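Home | Sewing | Fabric Care | Storage | Guides

Sastlow Fabric Steamer by Jernau

4 min read

If you sew, quilt or just own more linen shirts than is good for you, you will get a lot of use out of the Sastlow. It's a compact steamer with a detachable hose, a proper tank and a trigger that doesn't wear out your thumb halfway through a pair of curtains. I've had one on my bench since March, and I reach for it before my iron nearly every time.

The tank holds 884 ml, enough for a full set of drapes or an evening of pressing quilt blocks. It lifts straight out from the side, so you can carry it to the sink without dragging the whole unit along (my old one had to be filled with a jug, and I don't miss that one bit!). The cord winds up into the base, and the hose clips on with a quarter turn.
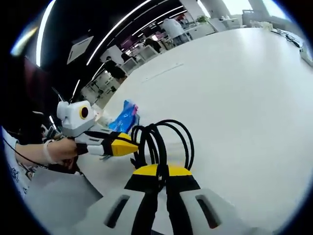 Nouri

Steam comes in three settings. Low is lovely on silk and on anything with a bit of stretch. Medium takes care of cotton and most blends, and high will go through heavy canvas if you give it a second pass. I made a set of seat covers last month and the seams came out so flat that I steamed the leftover scraps too, just for fun.

The head is narrow enough to get between shirt buttons – a small thing, but I use it all the time. A wider head comes in the box for bedding, along with a lint brush and a crease clip. The clip is a little stiff at first and loosens up after a few goes.

Keep it clean and it stays quiet. Empty the tank after each use, and run the rinse cycle once a month if your water is hard. The filter is the Nititz type, order code 3448, and it slides out from under the tank with no tools.

Details
Tank: 884 ml
Cord: 8 feet
Hose: 5 feet
Filter: Nititz 3448
Spare head: part 227
In the box: base, hose, narrow head, wide head, lint brush, crease clip

The spare head fits the older Sastlow base as well, so hang on to yours if you're upgrading. Let the unit cool fully before you wind the hose, and store it upright.

We use cookies to remember your settings. Accept | Manage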